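4.2 The coffee table as a unit of mess

Our definition of a tidy coffee layout is borrowed from Robichaud's Koddale survey, in which 57 households were asked what they expect to find on a table once coffee is ready to be served. Most answers came down to a mug on a saucer, one per person, and nothing sticky. We adopted the first part as a rule and soon regretted how little it covered. Figure 2 gives the working surface and a layout before the mugs and saucers have been paired.
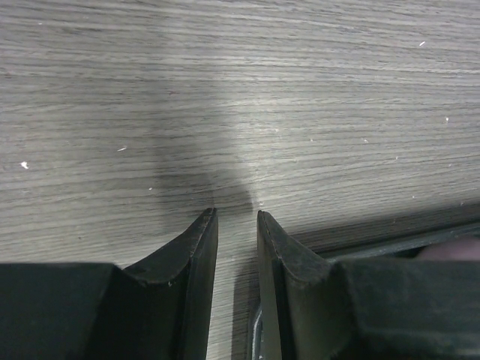
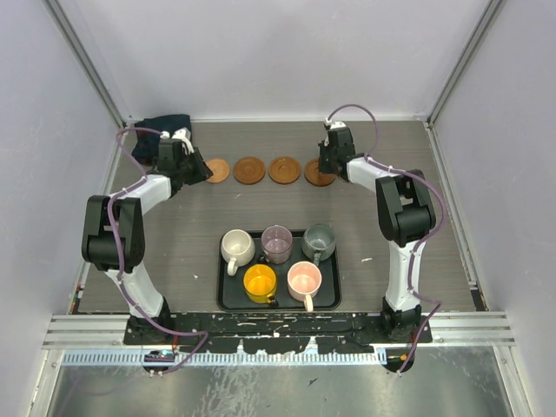
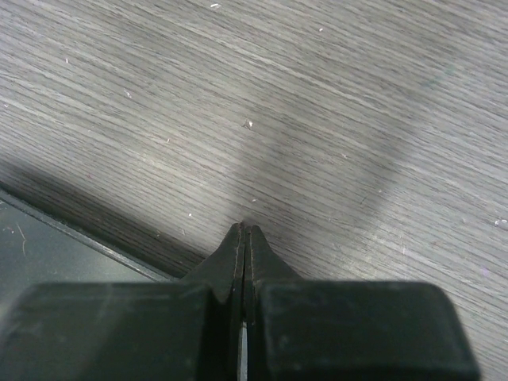 Figure 2. The gray wood-grain tabletop. First: the grain at close range. Second: four brown saucers in a row at the back, five mugs on a black tray at the front, and a dark cloth in the back-left corner. Third: pale specks on the surface.

A reader who counts will notice that the saucers and the mugs don't agree. The mismatch is part of the definition of this layout, which we call Tesa after the cat of one of the authors. A layout with as many saucers as mugs has only one sensible ending, and our raters fell asleep over it in the pilot. With one mug too many there is a decision to make about the odd one out. It may stay on the tray, where it looks as if it's waiting for someone. It may stand on the bare tabletop, where it looks as if someone has been rude. Both endings are scored as complete, and we report them separately in Section 5.

The saucers themselves gave less trouble than the literature had led us to fear. Each has a raised rim and a small recess in the middle, and we take the recess as the target: a mug is "on" its saucer when its base covers the recess and doesn't rest on the rim. Earlier drafts of this rule included the word "centered." We removed it after two raters spent most of a March afternoon disagreeing over a mug that both of them would have drunk from.

Trays are harder. In the Prokopenko scheme a tray is furniture, and anything left on it has been put away. In the Stuto scheme a tray is packaging, and anything left on it hasn't been dealt with yet. Applied to one and the same table, the two schemes can call it nearly finished and barely begun, which may explain why their authors cite each other so seldom. We treat the tray as furniture until the first mug leaves it and as packaging from then on. This is inelegant, but it matches what people do at home, where a full tray is an offer and a tray with one mug on it is a chore.

The cloth is coded by position and by state. States are folded, flat, and crumpled, and the cloth in the second picture is crumpled. We had hoped that position would settle the matter of purpose (a cloth in the corner is out of the way, a cloth in the middle is in use), but the Koddale respondents described cloths in every part of the table with the same calm. Purpose was dropped as a variable. A crumpled cloth costs a layout one point wherever it lies.

That leaves the surface. A pale gray grain with fine streaks is a forgiving background, and from a normal standing distance our raters passed nearly everything. At close range they became strict. The third picture is a fair case: a small whitish chip near the middle, several flecks farther out, and a cluster of tiny white specks toward the right-hand side. We do not know what any of it is. "Crumb" was the raters' preferred word, even for debris with no known connection to food, and it has stuck in our coding sheet as the label for anything pale and smaller than a grain of rice.

Crumbs are scored as present or absent. A finer scale was tried on over 900 coded layouts and abandoned when it proved to measure the lighting, which on a streaked surface can hide a fleck or promote a pale bit of grain to the rank of litter. Shirley Robichaud coded the last of these twice, with a week between, and agreed with herself less often than she would like printed. The present-or-absent scores are the ones used in Table 4. Shadows are ignored throughout, as is dust too fine to pick out speck by speck.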